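Search this site... Go

2019-08-19

Woke at five with the heater ticking and couldn't get back to sleep, so I was up before the light. Porridge, two cups of tea. The kitchen tap is dripping again and I put a bowl under it.

The sleep has been poor since January, when I gave up the night shifts at Stindora. I thought my body would sort itself out in a month. It's better than it was, but I still wake at the hour I used to have my second break. The doctor says to keep the same bedtime, leave the phone in the hall and get some exercise before tea. I've done the first two.
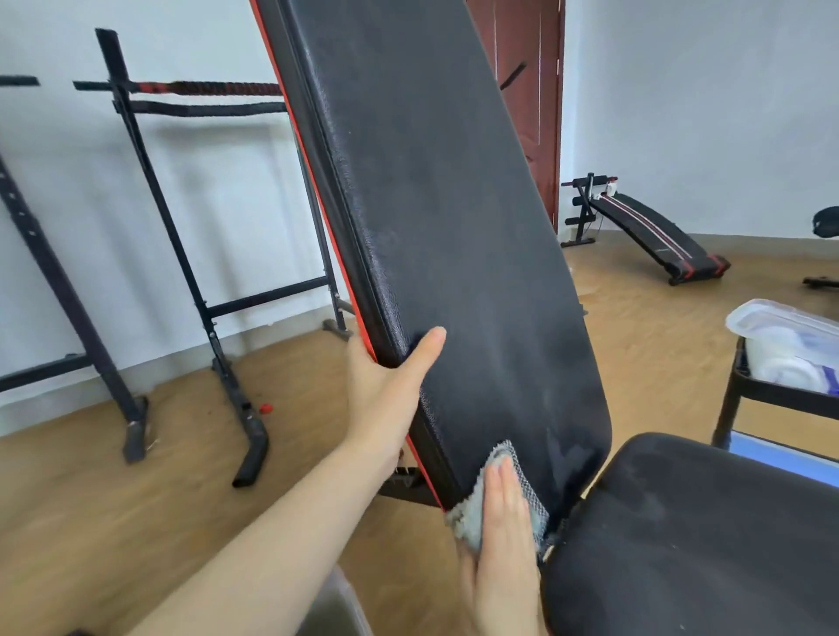 The bench, backrest up. Dusty.

Walked to Novport along the creek path after lunch. The wattle is out on the far bank and the track is still muddy near the footbridge. Bought bread, a washer for the tap and a secondhand paperback. The bus home was the 471 and it was late, so I read the first chapter at the stop. It's set on a sheep station and so far all anyone has done is argue over a fence.

Paid the Quispe bill when I got in. It came to 75 dollars, two more than last time. Fitted the washer, which took longer than it should have because the spanner was in the boot of the car.

Soup for tea. Cold evening, no wind. Had the lamp off by ten last night and lay there until after midnight – will try half past ten tonight and see if that's any different. Bins go out in the morning.

Filed under: Home, Sleep, Small jobs

© Lerkach Diary | Contact | Back to top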